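Skiltia Backup for Small Offices -- Set-up Guide
Section 4: Installing the Second Hard Drive
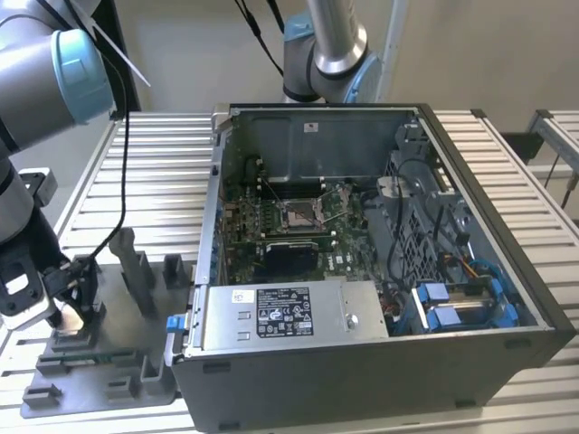
Skiltia keeps its backup set on a drive of its own. It will not write to the drive that holds Windows, and it will not write to a second partition on that drive. If your computer already has two internal drives, go to Section 5. If it has one, follow this section first.

Allow an hour for the work. The first backup takes longer and can be left to run overnight.

4.1 Before you start

You will need:

A 3.5-inch hard drive at least as large as the drive you are backing up
A SATA data cable
A free SATA power plug from the power supply, or a Y adapter
Four drive screws (coarse thread, usually supplied with the drive or the case)
A Phillips screwdriver, size 2
Your Skiltia license card

Check that the computer has a free drive bay and a free SATA port. The port count is in the motherboard manual. Older machines with only IDE ports are supported, but the steps are different. See Appendix B.

Note: External USB drives work with Skiltia but are covered in Section 7. Do not use this section for them.

Write the serial number of the new drive on the inside cover of this guide. Once the drive is in the bay the label is usually hidden, and you will be asked for the number if you make a warranty claim.

4.2 Shut down and open the case

1. Close all programs and shut down Windows. Do not use Stand By or Hibernate.

2. Turn off the switch on the back of the power supply, if there is one, and unplug the power cord.

3. Unplug the monitor, keyboard, mouse and network cable. If you have several cables of the same type, label them.

4. Press the front power button once and hold it for a few seconds. This drains what is left in the power supply.

5. Lay the tower down so that the removable panel faces up.

6. Take out the screws at the rear edge of the panel, slide the panel back and lift it off. Some cases have a latch in place of screws.

CAUTION: Static electricity can damage the drive and the motherboard. Touch bare metal on the chassis before you handle any part, and again each time you come back to the computer. A wrist strap is better if you own one.

CAUTION: The edges inside some cases are sharp. Keep your fingers away from cut metal around the drive bays.

4.3 Mount the drive

1. Pick a bay. If you have a choice, leave one empty bay between the two drives. Drives packed together run warmer and wear out sooner.

2. Take the drive out of its bag by the sides. Do not press on the circuit board.

3. Slide the drive into the bay with the connectors facing the motherboard. In most cases the label faces the same way as the label on the first drive.

4. Line up the screw holes and put in two screws on each side. Turn them by hand until they catch, then tighten with the screwdriver. Snug is enough.

Note: Long case screws must not be used in a hard drive. They can reach the circuit board.

If your case uses plastic rails, snap the rails to the sides of the drive first and push the drive in until both rails click. Rails are often stored in the bottom of the case or in a small box with the spare screws.

4.4 Connect the cables

1. Find the SATA port your first drive uses. It is often marked SATA0 or SATA1. Leave that cable where it is.

2. Plug the new data cable into the next free port on the motherboard. The plug is shaped like an L and fits only one way.

3. Plug the other end into the drive.

4. Plug the power connector into the drive. It is also L-shaped, but wider.

5. Check that no cable touches a fan. Tuck slack cable beside the drive bays, and do not fold a SATA cable sharply.

6. Push gently on every plug near where you were working, including the ones on the first drive. A plug that has been nudged loose is the most common reason for a computer that will not start after this job.

7. Put the panel back on, stand the tower up and connect everything again.

4.5 Check that the computer sees the drive

1. Turn the computer on and enter the BIOS setup. The key is normally Delete or F2, and the screen tells you which.

2. Look for the list of drives. Both should be shown.

3. Open the boot order page and make sure the old drive is still first. Some boards move a new drive to the top of the list.

4. Save and exit. Windows should start as usual.

If only the old drive is listed, shut down, unplug the computer and repeat 4.4. Try another SATA port before you try another cable. On some boards, unused ports are switched off in the BIOS and have to be enabled by hand.

4.6 Prepare the drive in Windows

1. Log on as an administrator.

2. Right-click My Computer and choose Manage, then Disk Management.

3. If the Initialize Disk wizard opens, tick the new disk and click through to the end. Do not convert it to a dynamic disk.

4. Right-click the unallocated space and choose New Partition (New Simple Volume in Vista).

5. Accept the full size. Choose the letter S if it is free. Any letter will do, but the screens in the rest of this guide use S.

6. Choose NTFS, type SKILTIA as the volume label and tick Quick Format.

CAUTION: Formatting erases everything on the disk. Read the disk number and size before you click OK. If you are not sure which disk is the new one, stop and call us.

4.7 Point Skiltia to the drive

1. Start Skiltia and type in the number from your license card.

2. Click Settings, then Backup Drive.

3. Select the SKILTIA volume and click Claim. The program writes a small marker file to the drive. Do not delete it.

4. Set the number of days to keep. The default is 17. The highest setting is 84, and the disk has to be a good deal larger than the one you are backing up if you go that high.

5. Click Run Now.

The first backup copies everything. Those that follow copy only what has changed -- in most offices this takes a few minutes at the end of the day.

4.8 If something goes wrong

The computer beeps and does not start. A memory module or a card was probably moved while the case was open. Unplug the computer, open it and press each module down until both clips close.

Windows does not load and a message says that no operating system was found. The boot order has changed. Go back to 4.5, step 3.

The drive clicks over and over. Shut down and check the power plug. If the clicking goes on with a good connection, the drive is faulty and should be returned to the shop.

Error 807: Volume not claimed. The drive letter has changed, or the marker file is missing. Open Settings, then Backup Drive, and click Claim again. Existing backups are kept.

The first backup stops partway. Turn off Stand By in Power Options and run it again. Skiltia picks up where it left off. If you run the Hadidon virus scanner, add drive S to its list of skipped drives as well. The two programs lock the same files and one of them will give up.

4.9 Notes for Nello users

Offices moving from Nello can keep their old archives, but Skiltia cannot read them directly. Copy the archive folder to the new drive after you have claimed it, then use Tools, Import Archive. Passwords set in Nello are still needed. Import before you set up the daily schedule.

Archives made by the Nello versions sold before June are in an older format and have to be opened once in the newer version and saved again.

4.10 Changes to this section

Revised December 17, 2007 by Raghda Ghanem. Vista menu names added to 4.6. Error 807 text corrected. Drive rail instructions supplied by Habibur Haque at Masri.

Continue with Section 5: Setting the Daily Schedule.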